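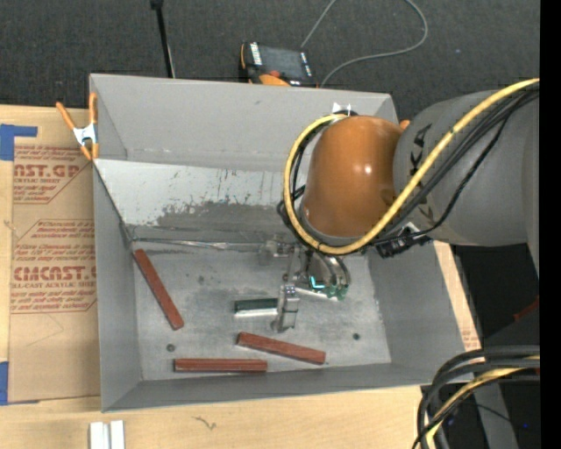

Cokell Adds Coated Structural Screws for Pressure-Treated Lumber

New Celtlow line is made for decks, fences and outdoor framing where treated wood shortens the life of plain zinc fasteners

Cokell, a maker of fasteners for wood construction, will begin shipping a new line of coated structural screws in November. The line is sold under the name Celtlow and is intended for use in pressure-treated lumber, including ledger boards, deck posts, stair stringers and fence rails.

Many of the treatments now used on lumber contain copper. When copper-treated wood gets wet, it can attack the zinc on an ordinary plated screw and then the steel under it. The damage is often hidden. A screw head may look sound from the outside while the shank inside the joint has lost much of its thickness.

Celtlow screws are carbon steel with a two-layer coating. The first layer is zinc and the second is a baked polymer that keeps moisture and copper away from the zinc. In salt spray testing at Cokell's own lab, coated samples went 2000 hours before the first red rust was recorded on the shank. Salt spray hours don't convert directly into years of outdoor service, and Cokell recommends that builders use the figure only to compare one coating with another.

"Most of the calls we get are from people who have pulled up a deck board and found a screw that snapped with no effort," said Ysaline Roussel, product manager for wood fasteners at Cokell. "They used a good screw. It was the wrong finish for the lumber. We wanted something a builder could pick up for treated wood without having to pay for stainless on every joint."

The new screws don't replace stainless steel in every location. Cokell continues to recommend type 316 stainless for docks, pool surrounds and any structure within 3000 feet of salt water. Stainless is also the better choice in cedar and redwood where dark streaks around the fastener would be a concern. The natural tannins in those woods react with iron, and a scratch in the coating can be enough to leave a mark.

Sizes and drive

The line has 30 sizes at launch. Diameters are 1/4 inch, 5/16 inch and 3/8 inch, and lengths run from 2-1/2 inches to 10 inches. All sizes have a star drive and a large flat washer head, so no separate washer is needed. The 1/4 inch and 5/16 inch screws have a notched point and can be driven without a pilot hole in most softwoods. Cokell advises drilling a pilot hole for the 3/8 inch screws, for any screw placed near the end of a board, and for all hardwoods.

The coating can be damaged by a worn bit or by an impact driver left running after the head is seated. Installers should stop when the washer head is flush with the wood — driving it deeper crushes the fibers and leaves a cup that holds water. A screw that has been backed out should be thrown away and not used again.

Celtlow screws should not be mixed with stainless steel hangers or post bases. Two different metals in contact will corrode faster when wet, and the screw is the part that suffers. With galvanized connectors, builders should check the connector maker's fastener schedule before using any structural screw in place of nails or bolts.

Where to buy

Celtlow screws will be stocked by Sandhu, the regional building supply distributor, and will reach 597 lumberyards and hardware stores through its dealer network. Stores will carry the most common lengths in small boxes and contractor pails. The remaining sizes can be ordered through any dealer. Each pail includes two driver bits.

A printed spacing guide for ledger boards and guard posts is packed in every box. It covers spruce, fir and southern pine framing. Local codes vary, and the guide doesn't take the place of approved plans where a permit is required.

Cokell is also closing out its older yellow-plated deck screw, which was sold under the Vamside name. Dealers may sell their remaining stock. Vamside screws are suitable for untreated lumber in dry, indoor locations, and boxes shipped from now on will carry a label that says so. Replacement of existing Vamside screws in untreated interior work is not necessary. Owners of decks built with them in treated lumber are advised to have the ledger and guard post connections checked.

About Cokell

Cokell makes screws, lags and connector nails for wood framing, decks and timber frame buildings. Its products are sold through lumberyards, hardware stores and contractor supply dealers.

Samples and coating data sheets are available to dealers, builders and building officials on request from the Cokell customer service desk.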